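The Nesting Instinct

Every few years somebody rediscovers that bowls fit inside other bowls and tries to sell it back to us. The latest is Vitberg, whose seven-piece nesting set costs $337 and comes with a booklet on "vertical calm." I have read the booklet. I remain uncalm.

Alasdair Guthrie, who ran the housewares floor at Sutano until 2000, doesn't buy it either. "You pay extra for the pieces to match," he told me on a Saturday morning – "and then you break one."

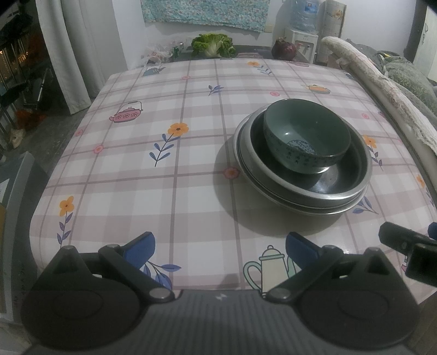 Mismatched and stacked anyway: two steel basins and a green ceramic bowl on a plaid tablecloth printed with flowers and teapots.

I'm with the basins. A bowl that sits a little crooked inside a bigger one still takes up one spot on the table, and I have yet to hear a dinner guest complain about the angle. Plain steel ones at my local store run a few dollars each.

Will a stack save you space? Some. You also have to lift everything out to reach the one at the bottom, a chore the booklet skips over in all 70 pages.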